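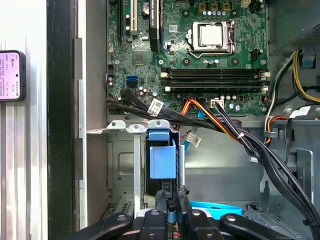 Kioko bench set for robot arms

4 min read

The Kioko set is for people who have an arm at home or in a shared workshop and want it to do something harder than stacking blocks. It covers picking parts out of a desktop computer and putting them down again in a known place. Roland Dunmore designed it at the Porklow workshop and it is sold through Floko.

The set is made up of a printed parts holder, finger links for a small parallel gripper, a bracket for a wrist camera, and the files for all of them. The arm, the table and the computer are up to you.

The parts holder

The holder is a flat plate with raised brackets and slots, and a tall post at the back. It is 160 mm wide and prints in one piece on most home machines. Memory modules go in the narrow slots. The wider ones take expansion cards and small drives. Put it beside the case, within reach of the arm, and clamp it before you teach any positions. If it moves by even a couple of millimetres you will be teaching them again.

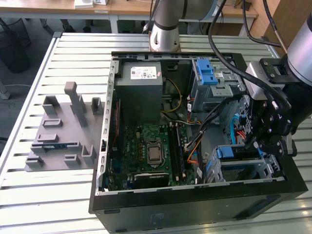
Parts holder to the left of an open tower, with a blue memory module in one of the lower slots.

The wrist camera

The bracket holds a small camera just behind the fingers. From there it sees the gripper and the part being reached for, so you can line up on a slot or a latch by eye. It does not see much past the fingers once they are low in the case. We suggest a second, fixed camera at the side of the table.

Shiny metal is a nuisance. Ribbed side panels throw back a lot of glare, and we had to turn one of our lamps to the wall.

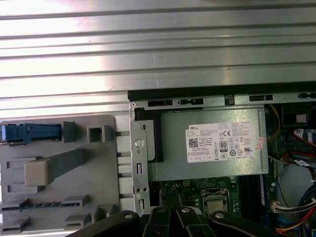
Wrist camera view over the power supply and processor socket.

The fingers

The links are black nylon, pinned at the joints, and open to 80 mm. They suit plastic tabs, drive trays and the edges of cards. They are not much use on thin cable plugs. Close them slowly on old plastic, and keep hands out of the case when the arm is powered.

Start with a drive bracket. It has a good shape to grip and can stand a few knocks. Leave memory until later, as the latches need opening first and the board flexes if you pull at an angle.
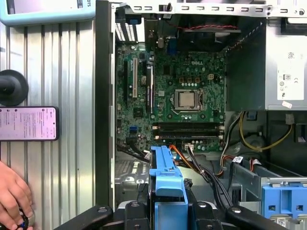 Price and what to order

Files only: 20 pounds
Printed set with pins and screws: 200 pounds

The screws are M3. The camera bracket fits the Usteo wrist plate and can be redrilled for others. Spare pins are sold in bags.

14 shares | 3 comments

Hubert Makowska
Printed the holder in PETG and it has held up well. The narrow slots came out tight and I had to file them.

benchrat
Does the tall post unscrew? It is in the way of my elbow joint.

Roland Dunmore
It doesn't, but there is a version of the plate without it in the files.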